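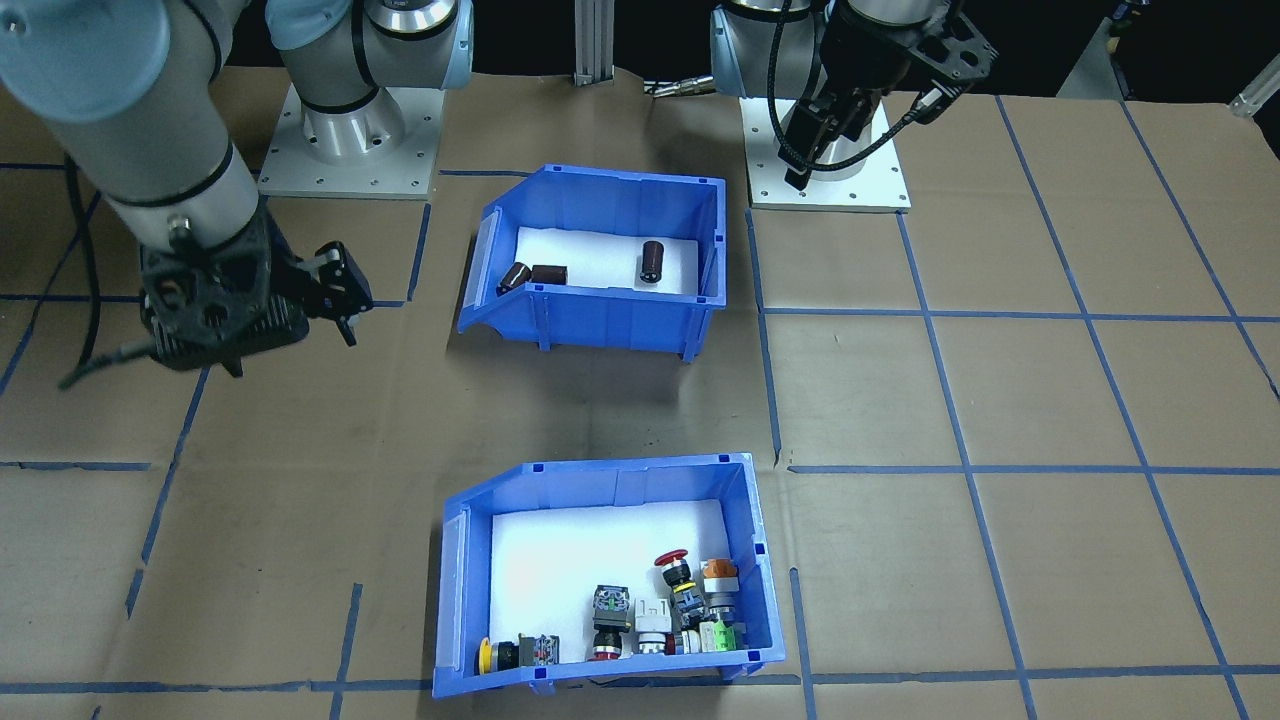 Week 7 notes: comparing grippers, part 2

Picking up from Thursday. Same question: what changes if you swap fingers but leave arm and controller alone?

Two sets to try. Bosilell (plain, stiff) and Nudard (softer pad, bit more give). Tune ONE set first, write the numbers down, then change over. Don't tune both at once, last year's groups did and the results were useless.

Parts
- capacitors: smooth, round, they roll. Standing or lying down = two different grasps, log separately
- buttons and switches: odd shapes, lots of edges. Crowded bin is much harder than spread out. Approach from the open side of the foam if you can

Settings to start from
opening 90 mm, closing speed 30 mm/s, no faster until you've had a clean run
30 picks per finger set per part type
Zullov controller times out at 400 ms, if it drops, restart the run and note it

Wrist camera
Re-check the offset after every finger change. Even a small shift shows up at the tips. Watch the cable too, needs enough slack for full wrist rotation but not so much it gets in front of the lens.
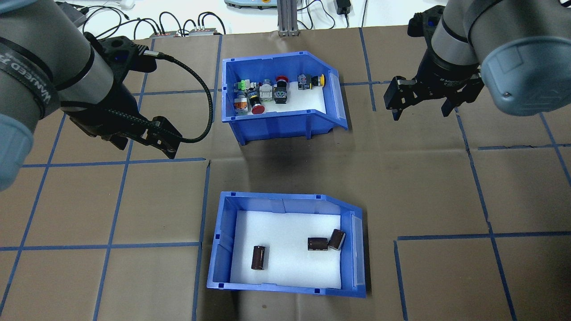 Fig. 2. Both grippers over the taped grid, switches in the far bin and capacitors in the near one.

What to record
part, pose (standing / lying / leaning), finger set, picked y/n, dropped y/n, neighbours disturbed y/n. That last colum gets forgotten. A pick that knocks over the part beside it isn't a clean pick.

Reading: Malý handout, section on contact area. Skip the derivaton, read the bit on friction.

Write-up one page plus your table. Questions to Sinéad Brophy in the lab, before 4 pm please

Next week: same bins, both arms moving, shared zone in the centre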